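木のテーブルについた輪じみと、上にたまった物の片づけ方

食卓の天板に残る丸い跡は、熱い湯のみや濡れたコップを直接置いたときにできます。白っぽい跡は塗装の中に湿気が入ったもの、黒っぽい跡は木の部分まで水が届いたものです。家で直しやすいのは白いほうで、黒い跡は家具店に相談したほうが無難です。

先に上の物をどける
拭く前に、テーブルの物をいったん全部おろします。端から少しずつずらして拭くと、物の下だけ汚れが残ります。わが家では次の3つに分けています。

食べる物(菓子の小袋、お茶の箱)
布(ふきん、ハンカチ、着替えの途中で置いた服)
そのほか(花びん、ティッシュ、スプレー、缶)

布は丸めたまま別の椅子に移すと、またテーブルに戻ってきます。その場でたたむか、洗濯かごに入れてください。菓子の小袋は外箱から出すとかさばるので、浅いトレーに立てて並べると残りの数がわかります。缶や小箱は重ねてもかまいませんが、毎日開けるものは下にしないこと。

ドライフラワーの花びんは、持ち上げるときに花びらや葉のかけらが落ちます。おろす前に下に紙を一枚敷いておくと、あとの掃除が楽です。水拭きは花びんをどけてからにします。乾いた花が湿気を吸うと色がくすみ、かびの原因にもなります。

天板の拭き方
1. 乾いた布でほこりを取る。木目に沿って動かす。
2. ぬるま湯で固く絞った布で拭く。べたつく所だけ、薄めた台所用中性洗剤を使う。
3. 洗剤を使った所は水拭きをもう一度。
4. すぐに乾拭きする。自然乾燥にまかせない。

スプレーを使うときは天板に直接吹かず、布のほうに吹きつけます。延長コードやスピーカーを置いているテーブルでは、電源を抜いてから始めてください。

薄い輪じみの場合
白い跡なら、乾いた綿の布を当て、低温のアイロンを5秒ほど軽くのせて離します。スチームは切っておきます。様子を見ながら2回か3回くり返し、変わらなければそこでやめます。長く当てると塗装がやわらかくなり、跡より目立つむらになります。心配な人は天板の裏側で先に試してください。

仕上げにはGrurelの無色の家具用ワックスを使っています。近所の雑貨店で219円の小さい缶です。米粒2つ分を布に取り、薄くのばして10分おき、からぶきします。丸いテーブル一台なら、この缶でほとんど1年もちます。ウレタン塗装の天板にはワックスがのらないので、省いてください。

跡をつけないために
コースターは人数分より多めに出しておきます。引き出しにしまうと使わなくなるので、コップをよく置く場所に重ねておくのが確実です。飲み終えたコップと使い終えたふきんは、寝る前に台所へ下げます。

天板の縁が反ってきたときは、拭き掃除では直りません。エアコンの風や直射日光が片側にだけ当たっていないかを見て、テーブルの向きを半年に一度変えてみてください。6月ごろは湿気も多いので、濡れた布を置きっぱなしにしないように気をつけます。

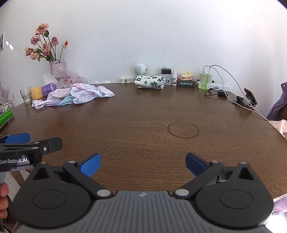
輪じみの残る丸い木のテーブル。奥に花びん、コップ、布など。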